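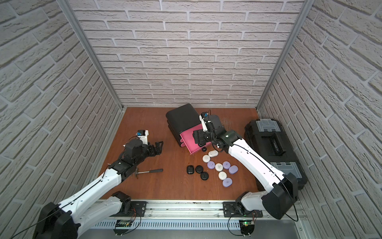

Notice to the Residents of Fevham

The Office of Weights and Crossings wishes to inform residents that the ferry to Brilberg will not resume service in August, as previously announced. The Office regrets the earlier notice, which was issued before the river had been consulted.

Residents will recall that the river moved 58 yards to the east during the night of the spring fair. The landing at Larcombe now stands in a field of barley. Passengers holding tickets for that landing may exchange them at the window between 9 a.m. and noon. Tickets already eaten by goats will be honored if the goat is presented.

The Office has received 200 letters on the matter. All were read by the Deputy Registrar, Sanne Kuipers, who was born on the Brilberg side and has not seen her mother since the fair. Her replies will be mailed in the order in which the letters arrived. Residents are asked not to call at her home, where the lamp in the upper window is kept burning for private reasons.

A survey party of 5 left for the new bank in June. Its first report stated that the water was calm and that someone on the far side was waving. Its second report was a drawing of the same person, closer.

The Deputy Registrar has requested leave to join the party, and the request has been granted. During her absence, letters should be addressed to Mr. Aubert at the same window. The lamp will be tended by the Office at public expense.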